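Category: Student Projects / Robotics / Datasets

# Plamatgate Cushion Set – README

Plamatgate is the manipulation dataset of the Onyeka robotics club. It was recorded for the soft goods task of the Burent student challenge and is shared so that later club teams, and other schools entering the same task, can train on it without starting from zero.

## Task

The challenge gives each team a bench with padded, cloth-covered items on it. The arm has to grasp one item, lift it clear of the bench, hold it for 8 seconds and set it down in a marked area. Scoring is on completed placements. Dropped items can be tried again, but the clock keeps running.

Rigid parts were covered in last season's set. Padded items fail differently. The fingers close on a surface that keeps moving away from them, the grip force rises late, and a fold can look like an edge to the detector.

## Contents

- 3,232 episodes, one grasp attempt each
- Of these, 1,000 are held out for evaluation
- Wrist camera video at 30 frames per second
- Joint positions, commanded and measured
- Gripper opening and motor current
- One outcome label per episode

There is no audio and no depth. An overhead camera was used during the first sessions in March and then dropped, as its clock drifted against the arm controller. Those recordings are not in the release.

## Folder layout

 plamatgate/
 train/
 eval/
 labels.csv
 calibration/
 tools/

Each episode has its own folder with a video file, a state log and a short metadata file. Episode folders are named by session and attempt. Gaps in the attempt numbers are expected – they mark attempts that were deleted when the log writer crashed.

`labels.csv` has one row per episode. Columns are `episode`, `item`, `operator_code`, `outcome` and `note`. The `note` column is free text and often blank.

## Outcome labels

`placed` – the item was put down inside the marked area.

`dropped` – the item left the gripper before placement.

`missed` – the gripper closed without holding anything.

`pinned` – a finger pushed the item against the bench or against another item and the attempt was stopped.

`aborted` – the operator stopped the arm for any other reason.

Labels were entered by the operator right after each attempt and checked by a second student from the video. Where the two disagreed, the second label was kept and the first was copied to `note`.

## Collection

All episodes were teleoperated with Aduvia, the club's own control software. The operator drives the arm with a handheld controller and sees the wrist view on a monitor. Operators swapped after each block of attempts. New members did a practice block first, and practice blocks are not included.

Items were moved by hand between attempts. No fixed pattern was used, so the start poses are not evenly spread. Items near the front of the bench are overrepresented, mainly in the early sessions.

Lighting was whatever the room had. Blinds were open in some sessions and closed in others, and this was not logged.

## Wrist view

The wrist camera sits close to the fingers. Once the gripper is near an item, cloth and gripper parts can fill most of the view and little of the background is left. Cropping the gripper out was tried and gave worse results in the baseline, so the video is released uncropped.
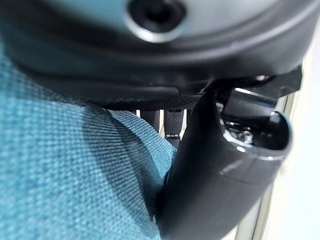 *Wrist view, black finger against teal woven fabric. Gripper housing at top.*

Close views like this one are hard to label on their own. Fabric near the camera can be slightly out of focus, and a fold next to the finger may hide the point of contact. Use the motor current together with the video when looking for the start of a grasp. The script `tools/contact.py` marks a candidate time from the current signal, but it fires early on fast closes.

Glossy finger surfaces pick up reflections. The baseline detector sometimes reported these as item edges. Brightness augmentation helped more than masking did.

## Baseline

The `tools` folder has a small behavior cloning baseline. It takes the wrist video and joint state and outputs joint targets and gripper opening. Train it with:

 python tools/train.py --data train --out runs/base

Evaluation on the held-out episodes compares predicted and recorded actions only. It does not tell you how the policy will do on a real arm, and the club has seen low action error paired with poor placement on the bench.

## Known problems

- Gripper opening was recalibrated partway through collection. Both calibration files are included, and the metadata says which one applies.
- Some `missed` episodes should probably be `pinned`. The second label was added late.
- Video and state logs are synced at episode start only. Long episodes can be a frame or two off by the end.
- The `item` names were typed by hand and contain spelling variants. A mapping is in `tools/items.json`.

## Use

Free for coursework, club work and research. Teams using the set in the Burent challenge should list it in their technical report. Send label corrections as a patch to `labels.csv`, with the episode name in the commit message.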